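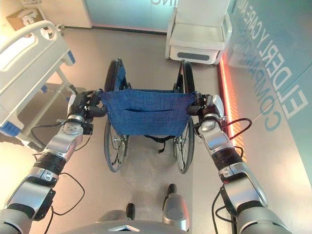
4. Pushing the chair and placing it near the bed

Home Products Manuals Spare parts Contact

Search the manuals Enter model or word Go

This section is for the person who stands behind the wheelchair. Read section 3 (Unfolding and locking) before you start. The steps are the same for the Drundlow chair with the blue backrest and for the older one with the black backrest.

4.1 Before you move

1. Stand directly behind the chair, with your feet a little apart.
2. Put both brakes on. The brake levers are in front of the rear wheels, one at each side.
3. Press the two seat rails down with flat hands until they sit fully in their holders. Keep your fingers on top of the rails.
4. Look under the seat. The strap below the backrest may hang down, but it must not touch the floor or go between the spokes. If it is too long, shorten it at the buckle.
5. Check the pocket on the back. It is made for papers, a phone or a thin blanket. The maximum load of the pocket is 700 grams.

CAUTION: Do not hang a bag on the push handles. When the person stands up, a heavy bag can tip the chair backward.

4.2 Pushing

1. Take one push handle in each hand and close the hand fully around the grip.
2. Tell the person that you are going to move, and wait for the answer.
3. Check that the feet are on the foot plates and the elbows are inside the wheels.
4. Release both brakes.
5. Push with the two hands equally. In a curve, go slowly and make the curve wide. The small front wheels need some space to turn.

Note: The handrims on the rear wheels are for the person who sits in the chair. While you are pushing, ask the person to keep the hands on the lap or on the armrests.

CAUTION: Cables on the floor are a frequent problem beside a hospital bed. Move them to the wall side before you bring the chair. Do not roll over a cable, also not a thin one. The front wheels can stop on it suddenly and the person can slide forward.

4.3 Coming to the bed

1. Lock the wheels of the bed, if it has wheels.
2. Leave the side rail up until the chair is in its place.
3. Bring the chair to the long side of the bed, with a small angle between the seat and the mattress. Keep 300 mm free between the front wheel and the bed frame.
4. Put on both brakes. Push the handles lightly forward to test them. The chair must not roll.
5. Fold the foot plates up and swing the leg rests to the outside.
6. Lower the side rail of the bed.

For a heavy person, or a person who cannot stand alone, 2 helpers are necessary. The transfer itself is explained in section 5.

4.4 If something is not right

The chair pulls to one side: compare the air pressure of the two rear tires, then look for hair or thread in the front wheels.

A grip turns on its handle: do not use the chair. Order a new pair of grips, part number 145, and change both.

The backrest fabric is loose or torn: do not repair it by sewing. Ask your dealer for a new backrest.

Text checked by Parviz Ahmadpour, September 30, 2022

Our website uses cookies to remember your language and your model. Accept Settings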